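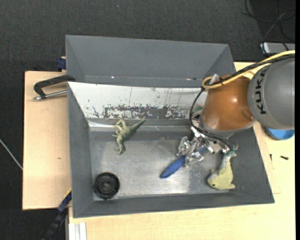 Our budget for October allows for 2 picking cells, so on 12th July Hawi Ambaye and I drove out to Punitz to see what Zikeck could show us. We had the warmest welcome, and far too much coffee! I had come armed with questions about the arm, but it was the plain things I kept writing down – the gray bins, the clamps at the side of the table, the yellow cable looped over the wrist – as our first quote from Kubiak had left out everything of that sort. Hawi liked the mix in the bin, a toy dinosaur in with a black wheel-like thing, much closer to our returns shelf than a row of matching boxes. We go to Astareck next.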